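Notes for the Ostum basket set, v2. Read before you train on it, esp. the splits bit. Last edit 28/02/2018.

## What it is

Whole-body recordings of a humanoid doing one-handed pick and lift of light household things off a table. Collected for the Inderis grasp work (predict a slip early from joint load, before the object visibly moves). Head view plus joint states plus motor currents. No depth. No tactile, the fingertip pads weren't ready.

2,000 attempts run, 1,703 kept. The rest went for clock drift or dropped packets, not for bad grasps. Failed grasps are IN the set, please don't filter them out and then report a success rate.

## Why one hand

Two-handed lifts hide most of what we're after. With one hand on the rim the load goes off-centre, the thing tilts, and the wrist current climbs well before the fingers give. That climb is the signal. Lifting by the rim is also just what people do with a basket when the other hand is busy.

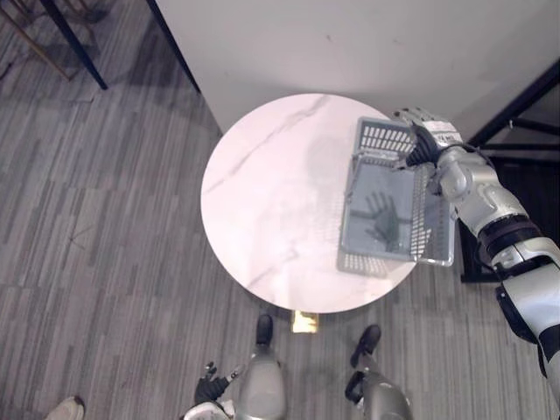
Baseline is a small recurrent net on wrist and finger currents only, window of 50 samples, stride of 1. Adding the head view helped on boxes and did next to nothing on anything with slots or holes. Best guess is the shadows: a slotted side throws a pattern on a pale table and the net latches on to it. Masking the tabletop got some of that back. Not all. Haven't tried changing the lights properly, on the list for May.

## Layout

- `runs/` one folder per attempt, numbered in recording order
- `runs/*/joints.csv` positions and currents, 100 Hz, radians and amps
- `runs/*/head/` stills from the head view, timestamps in the name
- `labels.csv` outcome per run: `held`, `slipped`, `dropped`, `unclear`
- `splits/` train, val, test lists
- `tools/` loader and the masking script

Timestamps are all robot clock. Don't mix with the file modifed times, those are from the copy to Fairweather (our storage box) and mean nothing.

## Labels

Done by hand from playback, two passes. `slipped` = the grip point moved along the object but it stayed up. `dropped` = left the hand. Where the passes disagreed it's `unclear`, kept in the files, left out of the default splits.

Slip onset is marked to the nearest still. So it's coarse. If you need finer use the current trace and say so in the write-up.

## Splits

By object, not by run. Same basket never turns up in both train and test. v1 split by run and the numbers came out far too good, please dont cite v1.

The Fevosia split holds out a whole room instead. Harder. Scores drop for the vision model, barely move for currents only, so that's the main result so far.

## Known problems

- right hand does nearly all the lifting, left arm data is mostly idle
- object weights only noted for the later runs
- robot's own feet and hands come into the head view a lot, crop if that bothers your model
- finger currents saturate on hard grips, flat tops in the trace are real
- loader falls over on an empty `head/` folder, skip those runs for now

## Using it

Run `python tools/check.py runs/` first, it lists missing files. Then `tools/load.py --split splits/default`. Needs numpy, nothing else unless you want the masking, then opencv as well.

Research use only. Cite as "Ostum basket set, v2" and give the split name.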